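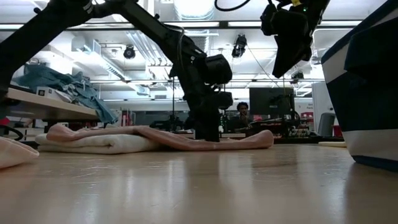 Zwischenbericht an die Lawal-Stiftung
Projekt: Soderen – Erzählte Haushaltswäsche
Berichtszeitraum: erstes Förderhalbjahr
Vorgelegt am Donnerstag, 9. Juli 2020

1. Stand der Dinge in Kürze

Sehr geehrte Damen und Herren,

im Antrag haben wir Ihnen 80 Gespräche mit Menschen versprochen, die über Tischtücher, Laken, Handtücher und Gardinen Auskunft geben können. Geführt haben wir 39. Im März sahen wir noch aus wie eine gut organisierte Forschungsgruppe, im April wie vier Leute mit schlechtem Telefonempfang. Seither nähern wir uns dem ursprünglichen Eindruck wieder an.

Zur Erinnerung: Das Projekt sammelt mündliche Berichte darüber, wie in Privathaushalten Wäsche angeschafft, gepflegt, vererbt und aussortiert wurde. Am Ende stehen ein Lesebuch von 200 Seiten und ein öffentlich zugängliches Tonarchiv. An beiden Zielen halten wir fest.

2. Gespräche

Bis Mitte März fanden die Gespräche in den Wohnungen der Erzählenden statt, danach am Telefon. Wir hatten erwartet, dass darunter die Ausführlichkeit leidet. Das Gegenteil ist eingetreten, und wer künftig das Material von Wyn Lougher transkribieren muss, hat unser Mitgefühl. Das längste Telefonat dauerte einen ganzen Nachmittag und behandelte im Wesentlichen ein einziges Damasttischtuch, das nach einer Erbteilung von drei Schwestern im jährlichen Wechsel verwahrt wurde. Einmal kam es mit einem Rotweinfleck zurück. Die Schuldfrage ist offen.

Verloren geht am Telefon der Griff in den Schrank. In den Wohnungen wurde fast immer irgendwann etwas herausgeholt und auf den Tisch gelegt, und von da an verlief das Gespräch anders. Boyang Guo bittet die Erzählenden deshalb jetzt vorab, sich mit dem Telefon neben den Wäscheschrank zu setzen. Das klappt gut, sofern der Schrank nicht im Keller steht.

Inhaltlich zeichnen sich Schwerpunkte ab, die im Antrag teils gar nicht vorkamen:

– Faltregeln. Ob ein Handtuch in Dritteln oder in Hälften gelegt wird, ist in mehreren Familien Gegenstand einer Auseinandersetzung, die älter ist als die Beteiligten. Wir haben dafür ein eigenes Kapitel vorgesehen.
– Die gute Wäsche, die geschont wird, bis sie zu keinem Bett mehr passt.
– Monogramme nach Scheidungen.
– Ausleihe unter Nachbarn, vor allem vor Konfirmationen und Beerdigungen.
– Gardinen als Auskunft über den Haushalt dahinter. Zur Waschhäufigkeit erhielten wir durchweg vorbildliche Angaben, die sich jeweils auf den eigenen Haushalt bezogen. Die weniger vorbildlichen bezogen sich auf das Haus gegenüber.

3. Archiv und Technik

Die Aufnahmen werden doppelt gesichert und nach dem Schema verschlagwortet, das Kayode Nwankwo im Januar entworfen und im Februar verworfen hat. Die zweite Fassung hat sich bewährt. Strittig blieb bis Juni, ob »Geschirrtuch« und »Küchentuch« zwei Schlagworte sind. Sie sind es. Das Protokoll dieser Sitzung reichen wir auf Wunsch nach, raten aber davon ab.

Die Archivsoftware Okevura läuft seit Mai stabil. Davor lief sie auch, allerdings ohne Umlaute, weshalb ein Teil der frühen Einträge noch von »Bettw sche« handelt. Die Korrektur ist zur Hälfte erledigt.

Von allen Erzählenden liegen schriftliche Einwilligungen vor. Zwei Personen haben sich nachträglich für die Anonymisierung entschieden, eine davon nach Rücksprache mit ihrer Schwägerin.

4. Lesebuch

Asabe Garba hat ein Probekapitel über Gardinen und Vorhänge fertiggestellt. Es geht darin um durchscheinende Stoffe, um das Licht, das sie durchlassen, und um die Frage, wie lang ein Vorhang sein darf, bevor er als Verschwendung gilt. Die Antworten reichen von »bis zur Fensterbank« bis »er muss aufliegen, sonst sieht es nach Umzug aus«. Der Verlag Brelwood hat das Kapitel freundlich aufgenommen und um Kürzung gebeten, beides im selben Satz.

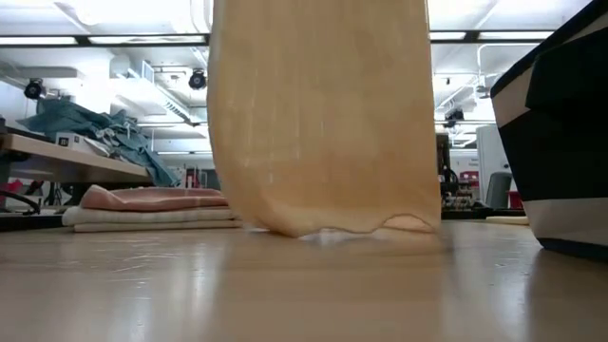 5. Finanzen

Die Reisemittel sind aus naheliegenden Gründen kaum angetastet. Dafür liegen die Kosten für Transkription um 39 Prozent über dem Ansatz, siehe die Ausführungen zum Damasttischtuch. Wir beantragen hiermit, nicht verbrauchte Reisemittel in diesen Posten umzuwidmen. Die Gesamtsumme bleibt unverändert.

Die Position »Bewirtung« wurde bislang nicht in Anspruch genommen. In den Wohnungen wurden wir ausnahmslos selbst bewirtet, Widerspruch war zwecklos.

6. Abweichungen vom Arbeitsplan

Die für den Frühsommer vorgesehene öffentliche Lesung entfällt. Bukola Obi bereitet als Ersatz eine Hörreihe mit 10 kurzen Folgen vor, die aus dem vorhandenen Material geschnitten wird. Die erste Folge, über das Bügeln von Bettlaken und dessen Gegner, liegt als Rohschnitt vor.

7. Nächste Schritte

Im zweiten Halbjahr führen wir die verbleibenden Gespräche, nach Möglichkeit wieder teilweise vor Ort. Ende Juli geht die Gliederung des Lesebuchs an den Verlag. Über die Umwidmung nach Punkt 5 bitten wir möglichst vorher zu entscheiden, weil das Transkriptionsbüro inzwischen Rechnungen mit Ausrufezeichen schickt.

Für Rückfragen steht Ihnen Asabe Garba zur Verfügung, vormittags am besten telefonisch.

Mit freundlichen Grüßen
die Projektgruppe Soderen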